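Print this page | E-mail this article

3.2 Room layout and perceived spaciousness

Earlier work on domestic interiors has tended to treat floor area as the main predictor of how large a room feels. The results from the Predov flats suggest that the position of the far wall, and what hangs on it, carries a good deal of the effect. Participants judged each room from a fixed point near the entrance and gave a rating from 0 to 100. Floor area was held constant across all 9 layouts, and only the placement of furniture and wall decoration was changed.

Ratings rose when the line of sight to the far end was left open. Where a tall item stood in that line, ratings fell, even if the item took up little floor space. This agrees with the pilot study by Ursu, in which narrow shelving had a stronger effect than a low, wide bench.

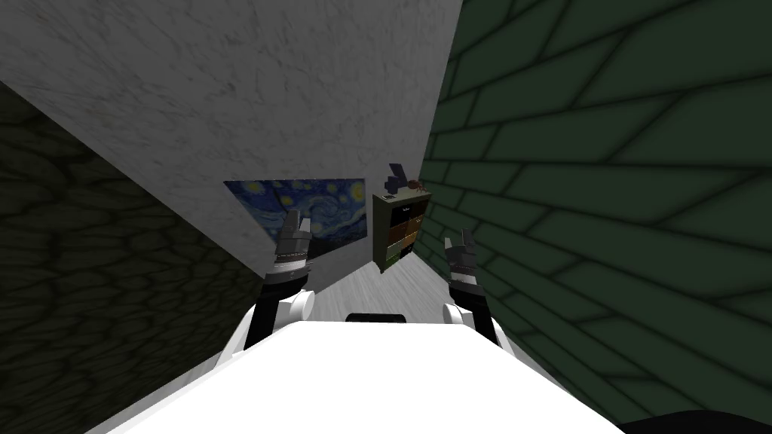

Figure 2. Interior view towards the far wall, with painting (computer-rendered).

The second factor was wall decoration. A single painting on the far wall raised the mean rating in six of the layouts and left it unchanged in the others. Several participants said in the follow-up interviews that the painting gave them something to judge distance by. Bare walls were more often described as "close" or "flat". Paintings on the side walls had no consistent effect, and the two layouts with side decoration only were left out of the later analysis.

Ratings were also compared between the Surdu and Melent groups, which were recruited separately in October. The groups differed in their use of the upper part of the scale but ranked the layouts in the same order. Scores were therefore standardised within each group before the models in Section 3.3 were fitted. Ceiling height was not varied and its effect cannot be estimated from these data.

Contact: Nelu Ursu | Copyright Gruveo | Back to top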